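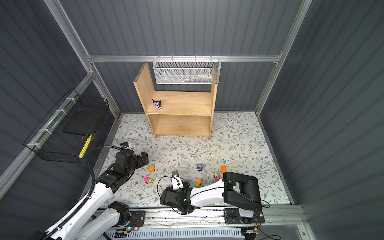
Brown stems, grey-green leaves and a white wire basket.

2019-06-13

I have started on the back bedroom again. The paper in there went up before we bought the house and I have disliked it for years, but I only got as far as one corner last September before giving up. This time I hired a steamer from Hoveck, which cost more than I wanted to pay, and took two days off work.

The first layer came away in long strips. Under it was a second layer, a leafy one, and under that was lining paper stuck down with something like cement. Karine Wong came over on the second afternoon and did the whole of the window wall while I held the steamer and complained. She says to score it lightly and leave the steam plate on longer than feels sensible. She was right and we were finished by teatime.

The plaster is not too bad. There is one hollow patch by the door, and a crack above the window that I have filled twice. Frauke Meinecke had a look and quoted me 327 to skim the lot, and I am still thinking about it.

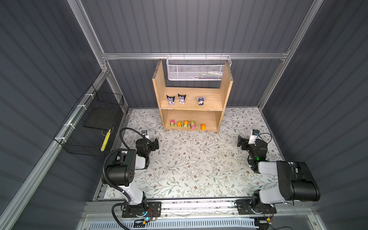
Storage is the next thing to settle. The old wardrobe has gone to Olaia Aranda and I don't want another one, so for now everything is in boxes on the landing. I looked at a tall bookcase in Gredico but it was 200 and the back was only card. Two shelves in plain light plywood would do me, even with the edges a bit rough and chipped like those, and I could put up with a few little figures on the top one if my niece insists. I would sand the edges and oil it. The alcove is narrow, so I need to measure again at floor level where the skirting sticks out.

Paint is still undecided. I have 5 tester pots and dislike three of them. The skirting needs doing first anyway, and I have run out of sandpaper.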